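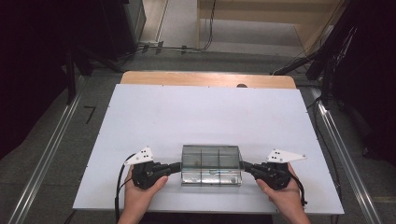 Qui sommes-nous

Beneden vend des boîtes de rangement en plastique transparent, avec couvercle et compartiments, pour la visserie, les perles, la mercerie et le petit matériel de bureau.

L'entreprise a été créée par Sunita Chaturvedi, qui la dirige toujours. Nous sommes 7 personnes. Le catalogue compte 86 modèles, répartis en deux gammes : Wurnance pour l'atelier et Plurkau pour la maison. Les couvercles et les séparations se commandent aussi à l'unité.

Nous livrons les particuliers, les écoles et les artisans. Le magasin est fermé le lundi.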